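Trousse boudin Nuvolholm, tissu, format long

Réf. boutique : Clurketti 5 – en stock, expédition le jeudi

La trousse toute simple, en longueur, pour les crayons et deux trois bricoles. Pas de boîte rigide, pas de compartiments à élastiques, du tissu et c'est tout. Ça se glisse au fond du sac à côté des cahiers, ça s'écrase un peu quand c'est vide, ça reprend du ventre une fois rempli.

Couleur : Zukex l'appelle « corail doux » dans son nuancier. Rose pour les uns, saumon pour les autres, ça dépend beaucoup de la lumière. Au soleil elle tire franchement vers l'orange.
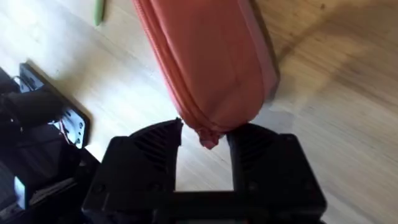

Trousse Nuvolholm coloris corail doux, détail du bout froncé et de la couture.

Le bout froncé, on nous pose souvent la question : oui c'est voulu, non il ne faut pas tirer dessus. Le tissu est ramassé et noué, ça fait une petite pointe. Tirer dessus pour ouvrir = mauvaise idée, le nœud finit par lâcher.

Ce qu'on y met
– crayons de couleur, graphite, porte-mines
– stylos, feutres fins (les gros marqueurs passent aussi mais ça bouffe la place)
– gomme, taille-crayon sans réservoir de préférence
– une règle de 15, pas plus. La 20 force sur le bout et abîme les coutures

On l'a aussi vendue à des gens qui y rangent des aiguilles à tricoter courtes ou des pinceaux. Pour les pinceaux : bien secs avant, sinon ça sent, et le tissu marque.

Capacité
Comptez 9 crayons avec la gomme et le taille-crayon, à l'aise. On peut en mettre plus mais elle devient dure comme un saucisson et elle roule. Bon, elle roule un peu de toute façon, forme oblige. Sur un bureau en pente mettez la en travers.

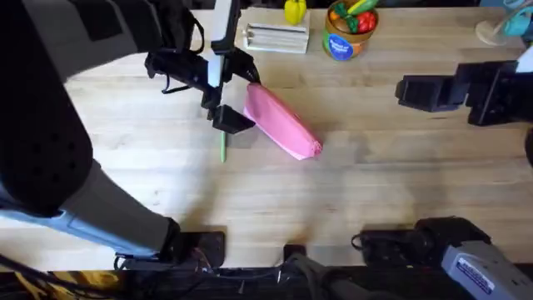 Question tenue, elle n'est pas raide. Posée à plat elle prend des plis, elle se tasse, c'est normal pour du souple. Si vous voulez un truc qui garde sa forme regardez plutôt le plumier Ntuli, même rayon, plus lourd, plus cher aussi. Pour un cartable d'enfant on conseille quand même la souple, moins d'angles, moins de bruit quand ça tombe par terre.

Entretien
Lavage main, eau tiède, savon doux. Vider avant (si si, on nous en a renvoyé une avec un stylo plume dedans). Pas de sèche-linge. Sécher à plat, loin du radiateur, la couleur n'aime pas. Repassage inutile, et sur le bout noué carrément déconseillé.
Tache d'encre : tamponner tout de suite avec un chiffon humide, ne pas frotter. L'encre de stylo à bille part mal, on préfère prévenir. Les mines grasses laissent un voile gris à l'intérieur, pas grave, ça ne traverse pas.

Prix et quantités
À l'unité ou par lot de 5. Le lot est en une seule couleur, on ne panache pas, désolé, c'est le fournisseur qui conditionne comme ça. Écoles et ateliers : écrire avant de commander, il y a un tarif à part et les délais sont plus long en février à cause de l'inventaire. Notre dernier arrivage faisait 2 000 pièces, il en reste mais le corail part plus vite que le reste.

Retours
Trousse non utilisée, étiquette dessus, dans l'emballage d'origine. Défaut de couture : photo par mail, on remplace sans discuter. Couleur « pas comme sur l'écran » : on reprend, mais le port est pour vous, voir plus haut pour la lumière.

Avis
« Commandée pour ma table à dessin, je voulais quelque chose de mou qui ne raye pas le bois. Elle fait le boulot. J'aurais aimé un passant pour l'accrocher. » Bořivoj Murín, 4 étoiles

Réponse de la boutique : le passant on l'a demandé à Nuvolholm, pas de nouvelles pour l'instant. On met la fiche à jour si ça bouge.

Voir aussi : plumier Ntuli, rouleau à crayons Zukex, recharges de gomme à l'unité.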